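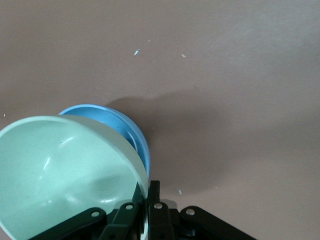
Home Browse Issues For Authors Search

3. Equipment planning and cost model

3.1 Scope of the purchase

The planning exercise reported here began when the Nullthorpe teaching kitchen asked for a costed proposal covering robotic handling of plastic bowls between the drying rack and the prep benches. The capital request had to be lodged by January, and the kitchen's own estimate covered the arm and nothing else. Our task was to work out what else belonged in the budget and what could be put off to a second year.

We divided the equipment into four cost lines: the arm and its controller, the end effector, the wrist camera with its mount and cabling, and the work surface. Labour for setup and demonstration recording was kept as a separate operating line. Earlier proposals at Nullthorpe had folded labour into the purchase price, and the finance office could not tell afterward which part of the overspend was hardware.

Quotes were sought from two suppliers, Pletard and Kerekes. Pletard offered a bundled price with a gripper chosen by the supplier. Kerekes quoted each item by itself and would sell the linkage gripper with spare fingers. The bundled price was lower on paper. Once replacement parts were added for the full planning period the order reversed, mainly on account of the fingers, which Pletard sold only as part of a complete gripper assembly.

3.2 Choice of end effector

Three options were considered: a suction cup, a soft three-finger hand and a two-finger linkage gripper. Suction was ruled out early. The bowls are curved nearly everywhere a cup might approach from above, and the kitchen had no compressed air within reach of the bench. The soft hand was a better fit for the shape but carried the highest consumables cost, and the supplier would not commit to a delivery date.

The linkage gripper takes a bowl by the rim, with one finger inside the wall and one outside. This places a demand on positioning that has to be paid for elsewhere in the budget, and it is the reason the camera line could not be trimmed. A view from the wrist shows the fingers and the nearest part of the rim together (Figure 1), so an operator reviewing a recorded approach can judge the gap without a second, fixed camera.
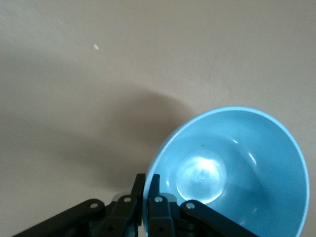 Figure 1. Wrist camera view with the gripper beside the rim of a light blue bowl.

We had initially allowed for a fixed overhead camera as well. It was moved to the deferred list after Menaka Weerasinghe reviewed the first recordings and reported that the overhead view added little for single bowls. Overlapping bowls are a different matter, and the deferred item should be reopened if the kitchen wants stacks separated in the same cell.

3.3 Work surface and lighting

The surface was the cheapest line and took the most discussion. Rezaul Seneviratne argued for a plain matte covering in a neutral colour, partly to keep reflections down and partly so that it could be replaced in sections. Glare off glossy plastic cannot be removed by the choice of surface, and we made no allowance for special lenses or filters. A modest sum for diffuse lighting was included. Cleaning supplies for the bench were charged to the kitchen's existing account.

3.4 Operating hours and recorded demonstrations

The pilot period was set at 8 weeks. Over that time the team recorded 343 demonstrations, of which 109 were set aside for evaluation and took no part in training. Operator time was logged by Nilmini Ranasinghe against each session, including changeovers and time lost to cable faults. For the full proposal we carried forward 100 operator hours as the planning figure, with no discount for experience. Returning operators were faster in the pilot, but staffing at Nullthorpe follows the college timetable and the same people cannot be assumed from one term to the next.

3.5 Lease or buy

Vindlow, the only leasing firm to respond, would cover the arm and controller but not the end effector or camera. A lease lowers the first-year request and leaves the parts most likely to need replacing on the kitchen's books. We recommended outright purchase of all four lines, with spare fingers ordered at the same time as the gripper and a second wrist cable held on site. If the capital request is cut, the lighting should be the first item postponed and the spares the last.

Related articles

Mridha D, Dissanayake M. Budgeting for shared robot cells in small colleges
Weerasinghe M. Camera placement and operator review time
Seneviratne R, Ranasinghe N. Bench coverings for tabletop manipulation
Dissanayake M. Spare parts provisioning for two-finger grippers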